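Call for builders: computer strip-down arm, shared workshop, Jovgate

Starting September 6, 2026. Places for 3 people. Unpaid, with materials, tea and bench space covered.

We are building a robot arm that helps take old desktop computers apart, so that the usable parts can be sorted and passed on. The project is called Zidholm. We work in the shared workshop at Jovgate and have reached the stage where we need more hands than we have.

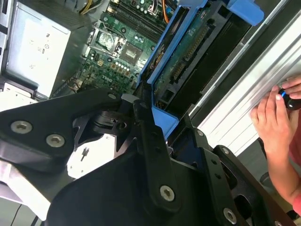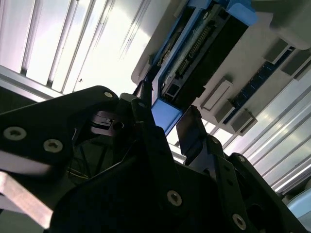 The gripper at work on computer parts, seen from the wrist camera. The Dell board is in the first picture, the grey housing with the blue latch in the second.

What the project is

The arm is a second-hand one, bought by the workshop members between them. Naveen Pandey rebuilt the wrist and Felista Rweyemamu wrote most of the control software. It is driven by hand from a second bench for now, with the person at the controls watching the wrist camera on a screen. We record the sessions and go through them afterwards to work out which steps the arm could do alone.

The computers come from Starholm, a local reuse scheme that lets us have machines too old to refurbish whole. There are 36 in the store at present. They are mostly office desktops, and the insides differ more than you would expect from one model to the next. Latches and drive brackets are what we are working on this season. Screws come later.

What we are looking for

One person for the mechanical side. You would look after the gripper: checking screws and linkages before a session, making new finger pads, and drawing brackets that we can cut or print in the workshop. You should be comfortable with hex keys, a file and a pillar drill. Experience with any drawing program will do.

One person for software. The control code is in Python, with a small amount of C on the wrist board. We need somebody to tidy up the session recorder, which drops files when the disk gets full, and to help Felista with the camera calibration. You should have written programs that other people have had to use.

One person for the bench. This means opening cases, setting them up for the arm, keeping hold of things when they need holding, and writing down what came out of each machine and in what state. No technical background is needed for this place, but you must be patient and have readable handwriting. Some of the cases are heavy, so tell us if lifting is a problem and we will arrange the work to suit.

Time and place

Two evenings a week, 6.30 to 9.00, until the end of the year. Which evenings will be settled once we know who is coming. If you can only manage one of them, apply anyway and say so. The workshop is on the ground floor with level access from the yard. There is room for bicycles inside the gate, but very little parking.

Safety

Everyone does an induction with Grethe Bergmann before their first session. It takes one evening and covers the stop button, the marked area on the floor and who may reach into a case when the arm is powered. Power supplies are not opened by anyone. Tie back long hair and wear closed shoes. Safety glasses are on the hook by the door.

You must be 18 or over.

What you get

Use of the workshop outside project evenings at no charge for as long as you are taking part, including the laser cutter once you have been shown how it works. The normal fee is 328 kroner a quarter. Travel within the city is paid back against receipts. The drawings and the code will be published under an open licence at the end, and your name goes on them if you want it there.

There is no wage, and we do not expect one to follow from this.

How to apply

Write to Tove Holst at the workshop, or leave a note in the Zidholm tray by the office. Half a page is enough. Say which of the places you are interested in, what you have built or mended before — it need not be a robot — and which evenings you are free. Please do not send a CV.

We will ask everyone who seems a fit to come and spend an hour at the bench with us before either side decides. Frida Lauritsen is arranging those visits and can also answer questions about access and travel costs.

Notes left in the tray should have a phone number on them. Last time two of them did not.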